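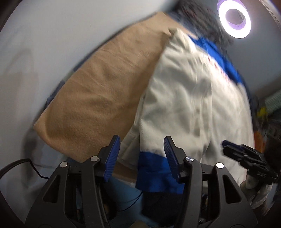
3.2 Keeping the hand-held grippers in working order

Most of what we learned about the Drudow gripper we learned with a screwdriver. The design is simple: two jaw fingers on a black plastic linkage, a ribbed blue pad on each finger, and metal-capped pins where the parts turn. Figure 2 shows one in use near a garment, with a second gripper coming in from the right. The pads did most of the work and got most of the blame.

Fabric is unkind to pads. Lint fills the ribs, the ribs stop gripping, and the operator squeezes harder, which loosens the pins. We brushed the pads before each session and replaced a pair after 196 grasps, a figure chosen by Nouhaila Morsy after one pair lasted 214 and the next did not. Glue was tried in June. It held the pad to the finger and, for one long afternoon, the finger to the bench.

Pins were checked by closing the jaws on a paper strip and pulling. If the strip slid out on one side only, we tightened that side and tried again. After 2 failed tries the linkage went to the Korkden bench for new plates. Cables were left slack enough for a full turn of the wrist, a rule written by whoever had last unplugged one.

Figure 2. Hand-held gripper with blue pads at the hem of a white and blue jacket; a gloved hand holds a second gripper at right.

Print this article | E-mail this article

Related items
Pad wear in cloth handling: the Grevero notes
Lombardi linkage, parts list and torque settings

Contact | Copyright Drudow Workshop Papers | Back to top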